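Build log, garage arm, long thread. Writing it up while the firmware compiles, so expect gaps.

The project is a two-armed helper on a wheeled base, built at the back of a shared workshop. One arm holds, the other does the work. I am running the kitchen tasks in simulation before I let the real hardware near a bench.

Base first. It is a second-hand Sidano cart with the motors pulled and replaced. The originals had brushed gearboxes with so much backlash that odometry drifted the width of a mug on every turn. The new ones hold well enough to dock.

Power is a single 24 V pack with a fused bus to each arm. I ran separate grounds back to a star point after a week of encoder noise on the left shoulder. Noise gone. Should have done it that way in January.

Joint controllers are Teklow boards, one per joint, on CAN. Termination at both ends only. The boards ship with the terminating jumper fitted, so if you chain them straight out of the bag you get a bus that works on the bench and fails once the wiring is dressed in.

Total on motors and boards so far is $1199, not counting the set of bearings I ordered in the wrong bore. Those are in a drawer. If anyone local needs 6 mm bore flanged bearings, send a message.

Saturday, June 22, 2024: both arms homed from a cold start without me touching the limit switches. Homing order matters. Shoulder, elbow, wrist, then gripper. If the wrist goes first on the left side it fouls the cable loop.

The loop is now in a Fostau spring sleeve, colour grey, anchored at the elbow. I tried split conduit before that and it cracked at the bend. The sleeve costs more and is worth it.

Gripper notes. Two fingers, parallel, one small motor behind the wrist. Printed fingers in PETG with rubber glued to the pads. The rubber came from a bicycle tube. It peels if you don't scuff the plastic first, so scuff it with 120 grit and wipe with alcohol.

Grip force is set by motor current. I calibrated against a kitchen scale at nine current settings and fitted a line. It is close to linear in the middle and useless at the bottom, where friction in the screw eats everything. I don't command anything below the second setting.

On the software side, the control loop runs on a small PC in the base. The simulator runs on the desktop. Same message format for both, so the planner doesn't know which one it is talking to. This took a weekend to sort out and has saved several since.

Collision shapes: use simple ones. I imported full meshes for the arm links to begin with and the simulator slowed to a crawl. Capsules for the links, a box for the base, and it runs faster than real time on an old graphics card.

Contact settings were the other time sink. With the default stiffness, anything thin would sink into the counter or jump off it. A smaller time step fixed most of that. I am at 2000 steps per second now and leaving it alone.

The current test room has a table on one side and a stone counter on the other, with small things on both. Left the two-finger gripper pointing up between them, second arm lying along the counter over a plate.

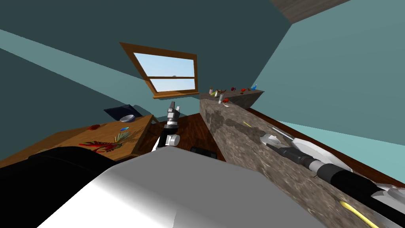 Do you need a force sensor in the wrist for a build like this?

Motor current is enough for picking up light, rigid things at slow speed. Fit a proper sensor if you plan to wipe, push or insert, where friction in the gearbox hides the small forces you care about.

Next job is the mounting plate for the right shoulder. The 3 mm aluminium one flexes at full reach. I have a piece of 6 mm set aside and time booked on the Gruber mill.

After that, a proper emergency stop on the outside of the base. The present one is on a lead and the lead is too short.

Wiring diagram goes up once I have redrawn it with the new ground layout.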